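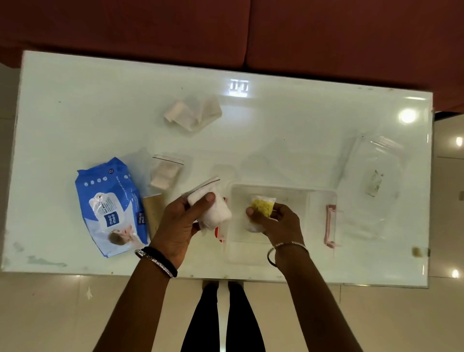
How does a robot learn to tidy up? Our day at the Takenness open house

Last May our class got to go to the Takenness open house. Two classes, 34 kids, one very loud bus. We wrote this up so other kids can read it. Quick version, because Ms. Gounder wants it by lunch!

First thing. Robots don't know stuff when they're new. Not how to pick up a sock. Not what a box is for. Somebody has to show them, and show them again, and then again.

Ismail Hamdy gave us the tour. He teaches a robot named Viken. Viken has two arms and is a bit taller than my brother. Slow, too. It took ages to put one cup on a shelf and we all clapped anyway.

So how do you show a robot something? You do the job yourself, with your own hands, and a camera looks down from about where a head would be. That way the computer gets the same view you get. Your hands, the table, the things on it. Then the computer goes over the video and looks for patterns – where the fingers go, which way the thing gets turned, when it's let go.

The job we heard the most about was the first-aid box. Sounds easy. It isn't, for a robot. Think about what goes in one:

Bandages. Soft, they flop.
Little plastic bags. See-through, so a camera can hardly find the edges.
The box. Also see-through!
A shiny table. Lamps show up in it as bright spots, and a robot might think a bright spot is a thing it can grab.

People's eyes sort all that out without trying. A computer needs lots and lots of practice. Mr. Hamdy said they had 400 clips of box packing and still wanted more.
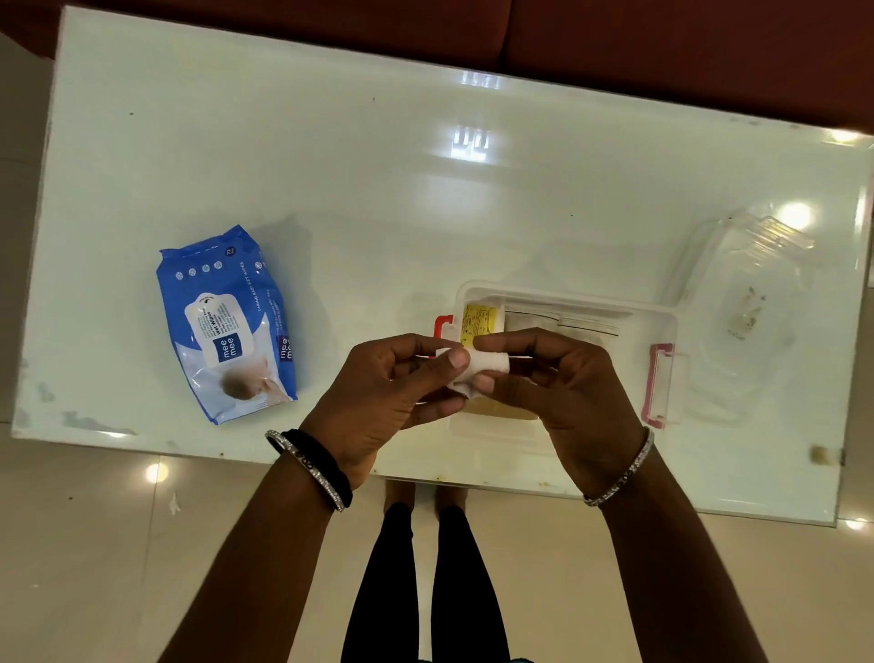 Why is a bandage harder for a robot than a block?

A block keeps its shape. A bandage changes shape every time you squeeze it or pull on it, so the robot has to keep checking where the end went and how tight to hold on. Too tight and it gets squashed. Too loose and it drops.

Next was the gripper table, run by Zuleica Godoy. A gripper is a robot's hand. Most of the ones we saw only had two fingers. She let us try it with kitchen tongs – pick up a cotton ball, then a coin, then a strip of gauze. The coin was the worst. I dropped mine 17 times and Oğuzhan got his on the first go, which he wont stop talking about.

Words to know

Gripper: the part that grabs.
Sensor: a part that notices things, like light or a push.
Clip: a short piece of video.
Training: practice, but for a computer.

Try it at home. Put on thick mittens and roll up a bandage or a long sock. Now do it with one eye shut. Thats a little bit what it's like for Viken.

We had to leave at 2, before the part where Viken waves goodbye. Loubna waved at it from teh bus.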